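Ticket 963: Postal vote applications showing "received" but not "accepted"
Raised by: Khadija Bennani, electoral services
System: Cendico register, with the Vekus scanning add-on
Priority: High (was Low until a councillor rang)
Status: Monitoring

09:10
Residents in Bekura ward who applied for a postal vote are getting the letter that says we have received their form. They are not getting the second letter, the one that says they can have the vote. Some of them have been waiting since the start of November. One gentleman has now received the first letter four times and would like to know if he is collecting a set.

Cendico shows 2,070 applications for the ward as "received". The accepted column is blank. Not zero, blank, which in my experience of this software is worse.

09:35
Rang the Cendico helpdesk. Was asked whether I had tried logging out. Logged out. Logged back in. Column still blank, and I had lost my place in the list.

10:20
Checked the obvious things:

Signature images are attached to the forms. Opened a handful and they look like signatures.
Dates of birth are filled in.
Addresses match the register, apart from the flats above the old Bensaid bakery, which have never matched anything and are on ticket 60, still open.
Other wards are fine. Same forms, same scanner, same two of us feeding it.

So it is only Bekura, the ward with the by-election. The other wards have no election of any kind until May and are in perfect health.

11:05
Second call to Cendico. They think it is Vekus. Rang Vekus, who think it is Cendico. Suggested they speak to each other. Both said they would need a ticket for that, so I have raised one with each and put the numbers in the shared folder.

11:50
Some progress. If I open an application by hand and press Save without changing anything, it goes through to "accepted" and the letter is queued. Did ten like that and all ten went through. At the rate the screen loads I would finish the ward comfortably after polling day.
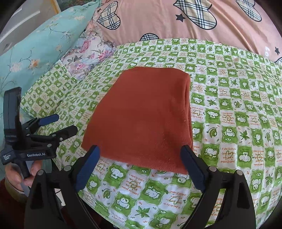

13:15
Looked at what the ten had in common before I saved them. The ward code on each was written in the old style, with a space in the middle. After saving, the space was gone. Other wards don't have the space. Bekura was redrawn in the boundary review and its codes were loaded again over the summer from a spreadsheet, and I have a fair idea whose spreadsheet, because it is in my sent items.

13:40
Sent the above to both suppliers. Left out the bit about my sent items, then remembered this ticket is visible to them. Good afternoon, all.

14:30
Reply from Vekus: their add-on reads the ward code exactly as it is given. Reply from Cendico: their matching job skips any code it does not recognise and does not report it, as this is "expected behaviour". Asked who was expecting it. No reply to that part.

15:05
Cendico offered to run a script tonight to strip the spaces out. Asked for it to be run on a small batch first. They said the smallest batch is 60. Fine.

15:45
Test batch run. 58 accepted, two not. Checked the two by hand. One has no signature, and the other is signed "as above". Both should have been refused, so the check is doing its job. Have written to the two residents with fresh forms.

16:10
Agreed the full run for after close. Asked Cendico to hold back duplicate "received" letters while they are in there, for the sake of the gentleman with the set.

17:20
Told the returning officer where we are. Told the councillor the same in fewer words. He asked if it was a cyber attack. I said it was a space. He asked what sort of space. I have sent him a screenshot.

Next day, 08:40
Script has finished. Accepted column now has numbers in it. Roughly a dozen applications are left over for checking by hand, mostly missing signatures plus the bakery flats, as ever. Letters go to the printer at noon and that is well inside the deadline for sending out the ballot packs.

08:55
Things still to do before this can be closed:

Cendico to make the matching job say something when it skips a record. They have logged this as a feature request.
Me to correct the master spreadsheet, and to delete the three other copies of it.
Someone to check the polling station list, which was loaded from the same file.

09:30
Checked the polling station list. It has the space in it. Raising a new ticket.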